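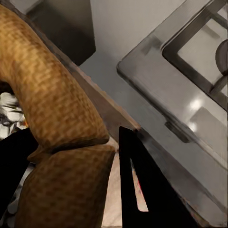 # Can a cat tell you it's going to rain?

Somebody has probably told you this one already. If a cat washes behind its ears, rain is on the way. Maybe it was your grandfather, or a neighbor, or a book of old sayings. People have been repeating it for a very long time, in a lot of countries, and they usually sound sure of themselves.

Sounding sure is easy. I'd like to know if it's true.

## What people say

The saying comes in different forms. In one, the cat has to wash behind its left ear. In another, either ear will do. Some sailors were supposed to watch the ship's cat, and if it licked its fur the wrong way, they expected hail. A cat that sat with its back to the fire meant frost. A cat that ran around like mad meant wind.

Look at that list again. Washing, licking, sitting, running. What's left? Eating and sleeping, mostly. When nearly everything a cat does is a sign of some kind of weather, you are going to see a sign every day. And there is weather every day too, so it isn't hard to match them up.

That should make you a bit suspicious.

## Why it feels true

Let's say you see your cat wash its ears on Saturday morning, and at lunchtime it pours. Wow! You tell your friends. You remember it for months.

Now say your cat washes its ears the next Saturday, and the sun shines all day. Do you run and tell your friends that nothing happened? I doubt it. You've forgotten all about it by dinner.

Our brains hold on to the hits and let go of the misses. It happens to grown-ups as much as to kids, and it happens to clever people as well. Scientists have a name for part of this problem. They call it confirmation bias, and it means noticing the things that agree with what you already think.

The way around it is boring but it works. You write everything down, hits and misses, before you know which is which.

## Olga's notebook

Olga Gaete lives in Wustavby, where it rains a lot, and she has a gray cat called Tapsell. Her aunt swore that Tapsell was never wrong about rain. Olga didn't believe it, and they argued, and in December she started a notebook.

Every day she made a note in the evening: did Tapsell wash behind his ears while she was watching? Then the next evening she added whether it had rained. She kept that up for 103 days, which I think is pretty impressive, because I would have quit after a week.

Tapsell washed behind his ears on 72 of those days.

So before we even get to the rain, there's a problem. He did it on most days! A weather forecaster who said "rain tomorrow" most days, in a rainy town, would be right quite often without knowing a single thing about clouds.

When Olga checked the rain column, a bit more than half of the washing days were followed by a wet day. Her aunt was delighted. "There you are," she said.

But Olga had also looked at the days when Tapsell *didn't* wash his ears. A bit more than half of those were followed by a wet day as well. Washing or no washing, the chance of rain came out nearly the same.
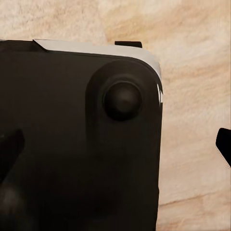

Her aunt said Tapsell must have been washing when Olga was at school. Maybe he was. It's a fair point, and it's a weak spot in the notebook. Olga couldn't watch him all day. She also had only one cat, in one town, for part of one year. Her notebook doesn't prove that no cat anywhere has ever felt rain coming. It does show that Tapsell wasn't much use if you wanted to know whether to take a coat.

## But aren't cats' senses amazing?

Yes, they are. Cats can hear very high sounds that you and I can't hear at all. Their noses are much better than ours. Their whiskers can feel tiny movements in the air.

So a cat might well hear thunder while it's still too far away for you to notice. If your cat dives under the bed and a storm turns up a little later, the cat may have heard it coming. I don't find that hard to believe, and there's nothing magic about it.

Some people go further and say that cats feel the air pressure drop before rain, and that it bothers their ears, and that's why they wash them. Air pressure really does often drop before bad weather. Cats really do have sensitive ears. Those are two true things. The part in the middle, where one makes the other happen, is the part that needs evidence, and I haven't seen any good evidence for it.

Watch out for explanations like that. They can sound so scientific that you forget to ask whether the thing they explain is real.

## So why do cats wash behind their ears?

To get clean! A cat can't reach its ears with its tongue, so it licks a front paw and rubs it over its head. It will often do this after a meal. Cats spend a big part of their waking time on grooming, in sunshine and in snow.

If a cat scratches or rubs at its ears much more than normal, it may have ear mites or a sore ear. That's a good reason to tell an adult and call the vet. I'd be sorry for any cat with an itchy ear whose family just went out and bought an umbrella.

## Try it yourself

You'll need a cat, a notebook and some patience. If you don't have a cat, you could test a dog, a hamster or a brother.

1. Decide exactly what counts as the sign. "Acting funny" is no good. "Rubs a paw behind an ear" is better.
2. Decide what counts as rain. Do 3 drops count? Make up your mind before you start.
3. Write in the notebook every day, even when nothing happens.
4. Sort your days into 4 boxes: sign and rain, sign and no rain, no sign and rain, no sign and no rain.

That last step is the important one. Most people who believe the saying have only ever looked in the first box.

Don't change the rules halfway through, either. If your cat gets it wrong and you find yourself saying "well, it rained in the next town," stop and put it down as a miss.

Olga's next notebook is about her cousin's cat, Ilen, who is supposed to know when visitors are coming. Ilen sits in the window. She sits there most afternoons, as far as Olga can tell, and the mail carrier comes most afternoons too.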